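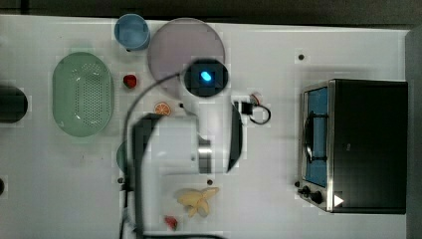
26th February
By the Osusby food desk

I caught up with the owner of the Fomholm lunch bar on her arvo off, and she talked the whole way through my flat white! She's been feeding the neighbourhood for 37 years. "I started with 2 tables and a kettle," she told me. Her favourite customers? Kids, easily. "They'll try anything if you let them pick the colour of the plate." She's off on a holiday in March (her first in ages) and the menu's staying put. "Touch my pumpkin soup and there'll be trouble."

40 shares | 2 comments
Contact us | © Osusby | Back to top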